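Illbridge Boxing Club, pre-season walkthrough, September
Walked by: Tracey Entwistle, with Wiroj Nakpan holding the flashlight
Copy to: Philomena Appiah, who signs the insurance form and would like to be able to sleep

Marks used: OK, FIX, STOP. A STOP means no one trains on it, including people who have "always been fine on it."

## Ring

- **Canvas tension: OK.** Tighter than last season. Wiroj bounced on it for longer than the test calls for.
- **Ropes: FIX.** Second rope on the blue side sags when leaned on, and it gets leaned on by everyone who has just been hit. One turn on the turnbuckle, then recheck.
- **Turnbuckle covers: FIX.** Three good, one held on with hand wrap. The wrap is neatly done. It is still hand wrap.
- **Corner steps: STOP.** Red corner steps rock. Dardo Cáceres says they have rocked since 2000 and that the boxers are used to it. The visiting boxers are not. Bolt or replace before the Medina team comes over.
- **Under the ring: FIX.** Two mouthguards, one shoe, a raffle prize. Clear it out. The space is not storage, whatever the shoe thinks.

## Bags and hanging gear

- **Ceiling beam and brackets: OK.** Checked from the ladder, all nuts tight.
- **Heavy bag chains: FIX.** The swivel on the Elta bag squeals. Squealing is wear. Aldana Troncoso has offered to oil it, and can she please do so before the kids' class starts imitating it again.
- **Speed bag platform: OK.** Left a little low for the juniors.

## Linen and soft goods

- **Clean items sealed and off the floor: OK.** Blankets and sheets go in zip bags once clean. Press the zip along its full length; halfway is open.
- **Bag valves: OK.** Look at the cap as well as the zip when you put one away.

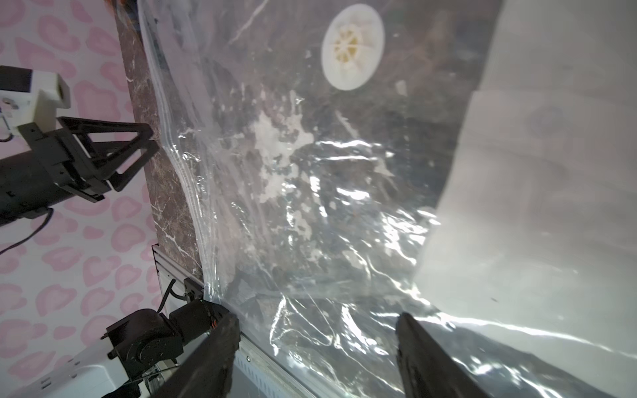 *Storage bag with valve and zip seal, white fabric alongside.*

- **Label on each bag: FIX.** Name of contents and month packed. "Stuff" was found on one label and has been retired.
- **Towels: FIX.** Used ones go in the bin with the lid. The lid goes on the bin. I feel I have written this before.

## First aid and ringside

- **Ice packs: OK.** In the freezer, beneath someone's peas.
- **Gloves, gauze, swabs: FIX.** Gauze is low. Philomena to add it to the Plunus order, reference 736.
- **Stretcher: OK.** Opens, locks, and holds Wiroj, who volunteered with suspicious speed.
- **Emergency numbers by the phone: FIX.** The sheet is there, but the doctor on it has retired to the coast.

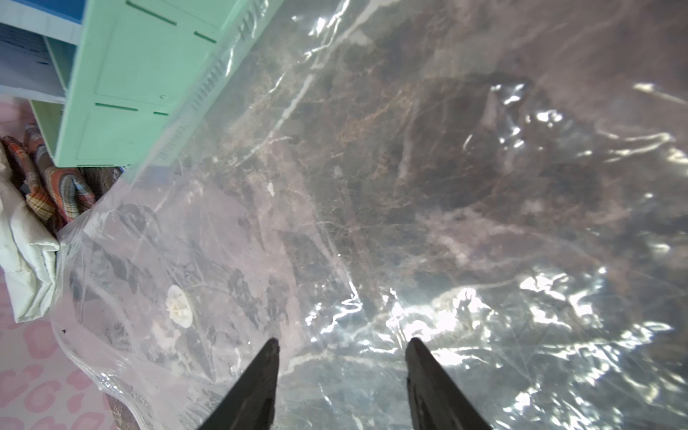

- **Ringside doctor's chair: OK.** Clear view of both corners. Coats are not to be hung on it on show night.

## Doors, floor, lights

- **Fire exit: STOP, then OK.** Blocked by a rowing machine when we arrived. Moved while we stood there. If it moves back, the rowing machine leaves the building.
- **Capacity sign: FIX.** It says 122 and is hidden behind the fight poster, which invites everyone. Move the poster.
- **Floor mats: FIX.** Curling at the locker room door. Tape down for now, new edge strip to follow.
- **Lights: OK.** All working, including the one that hums.

STOP items get done before the doors open. Dardo has the steps and has been told that folding up a beer mat is not a repair. FIX items go to Tracey, who will walk it again before the Medina show, flashlight permitting.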